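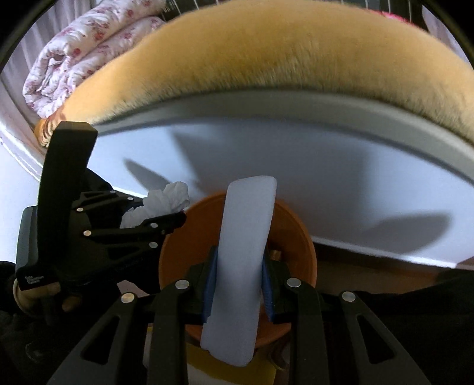 Workshop notebook / Timber drying

March 2023

Zulu stack, second charge. Notes on loading, sample boards and the meter question. Earlier notes on the first charge are in the green book and I have not copied them across, apart from the one on end coating, which I got wrong and correct further down.

Loading. Ash boards from the Raratham yard, sawn through and through, mixed widths. They came in wetter than the docket said. The docket gives a single moisture figure for the load with no method and no position, so I have ignored it. Boards were stacked heartwood face up where that could be told, thickest at the bottom, stickers lined up over the bearers. Ruan Matlala checked the bearers with the long level before anything went on and packed the far corner, which had dropped since the last charge. The floor is moving there. It should be looked at separately from the drying.

Stickers are all from the same dry batch. I rejected any that were bowed or had bark on. In the first charge we mixed old and new stickers and got sticker stain under the new ones, a grey-brown band that went deeper than one pass of the planer. The old ones left nothing. I put that down to the new stickers having been cut green, though we did not test one at the time and the offcuts have gone.

Sample boards. Two kept, A and B. A is plain sawn from the wide end of the pile, B is closer to quarter sawn. Both were cut well in from the original board ends, and a moisture section was taken from each side of each sample. Sections are 9 mm along the grain. Any thicker and they take too long in the oven, any thinner and they lose water between the saw and the balance. Loose splinters off with a knife before weighing. Do not sand them.

Sections were weighed straight from the saw on the Ondik balance, then oven dried at 103 degrees until two successive readings agreed. Shireen Nkuna did the late readings. Moisture content is on the dry basis as always here: weight lost divided by oven-dry weight, times a hundred. The mean for board A came to 39 per cent. Board B was lower, but its two sections disagreed by more than I am comfortable with, and I would like a third section before quoting it.

Sample board A weighed 3,170 g when cut, before end coating. Its calculated oven-dry weight follows from that and the section figure and is pencilled on the board and on the inside cover of this book. All later moisture figures for A come from its current weight against that number, so an error in the sections goes straight through to everything afterwards. If the last figures look odd, cut fresh sections and recalculate. Do not adjust the dry weight by eye to make the curve smooth, as was done on the first charge.

The coating has to be weighed. Weigh the board bare, coat the ends, weigh again, write down the difference, take it off every later reading. It is only a few grams but it does not dry out of the board with the water. My note in the green book says to ignore it. For a full-length board that is tolerable. For a short sample it is not, and towards the end of drying, when the daily change is small, it can be as big as the thing being measured.

Meter. The Clistau pin meter was tried on both samples at the same points as the sections. Above fibre saturation it reads low and wanders, as expected, and the readings are not worth recording. I have recorded them anyway, in the back pages, so that there is a full run for comparison when the stack gets down into the range where the meter means something. Points to watch:

Species setting. It had been left on pine.

Temperature. The meter assumes the wood is near room temperature and the shed is not. The correction table is taped inside the lid. Use the wood temperature and leave the air temperature out of it. Drill a small hole in an offcut kept in the stack and put the probe in that.

Pins. One was bent. Straightened, and it now gives the same reading as the spare on the check block. Drive pins in along the grain, clear of knots and well clear of the ends.

Depth. Insulated pins only, taken to a quarter of the board thickness for the average and then to the middle for the core. The difference between the two is more useful to me than either one alone. A wide gap between shell and core with the shell already dry is the point at which the vents want closing down.

Airflow. The first charge dried unevenly across the stack, fast on the fan side and slow at the back. The plan this time is to reverse the fans daily. There is also a baffle now from the top of the stack to the ceiling, made up from old sheet and battens. Before it was fitted most of the air went straight over the top. Ruan held a strip of tissue at several sticker gaps on the leaving side with the fans on, and it moved at every gap except the bottom row. The bottom row sits close to the floor beam, and I do not see a fix for that short of raising the bearers. Leave it for this charge and expect the bottom boards to lag.

Schedule. Gentle to start. Ash is forgiving as far as checking goes, but it discolours if it is held warm and wet for too long, so there is an argument for pushing the early stage harder than I have. The compromise is a low temperature with decent air speed. The wet bulb depression is held at 5 degrees until sample A is under thirty per cent, then opened out in steps. Each step follows the wetter of the two samples. The mean is not used. Going by the mean is what opened up the surface checks in the oak, and there is a box of that oak still under the bench if anyone wants to see what it looks like.

Wet bulb. The wick was stiff with scale. Replaced, and the reservoir filled with distilled water. A stiff wick reads high, the controller then believes the air is damper than it is, and it vents. Some of the trouble with the first charge may have been this and nothing else. Change the wick at the start of each charge whether or not it looks bad. Check by hand with the sling hygrometer once a week. The sling and the controller agreed to within half a degree after the change, which is as well as I can read the sling.

Weights on top. Concrete slabs across the top course, set over the sticker lines. Shireen asked whether they do any good further down. For the top few courses, yes. Lower down the stack is its own weight and the slabs add little. The top courses are where the cup and twist showed last time, so they stay.

Stress. Prong tests are to be cut when A reaches fifteen per cent, from a board that can be spared. Leave the prongs overnight before judging them. Cut fresh they show the stress present at that moment, and after the moisture has evened out they can move a good deal further, sometimes the other way. Last time we judged straight off the saw, called it good and skipped conditioning. The shelving stock then pinched the blade on every rip cut. If the prongs close in after standing, condition with the vents shut and the spray on, then test again from a different board.

Target. Ten per cent for the joinery stock. The thick pieces can come out at twelve and finish in the shop. The joinery is not wanted until June and there is no reason to hurry the last part. I would like the whole lot to sit in stick indoors for a fortnight after unloading before any of it is machined.

Record sheet. Columns for the charge: time, dry bulb, wet bulb, weight A, weight B, coating correction, calculated moisture A, calculated moisture B, fan direction, initials. Weigh the samples at the same time each day and get them back into the stack quickly, same slot, same way up. The slots are marked with chalk on the sticker ends. If a reading is missed, leave the line blank. Do not fill it in between the two either side.

Balance check. The Ondik drifts when the extractor is running, from vibration or from draught, I am not sure which. Extractor off, lid down, zero, weigh the check mass, weigh the sample, weigh the check mass again. If the two check readings differ, repeat.

To do:

Third section from board B, then work out its dry weight again.

Ask Raratham how the docket figure was obtained, and from where in the load.

Spare wick - order two.

Move the back pages of meter readings on to a proper sheet once A is below thirty.

Look at the packed corner after a week under load. Ruan has scribed a line on the packing so any further drop will show against it.

Fans running, vents nearly closed, first full set of weights due tomorrow morning. Shireen has the shed key.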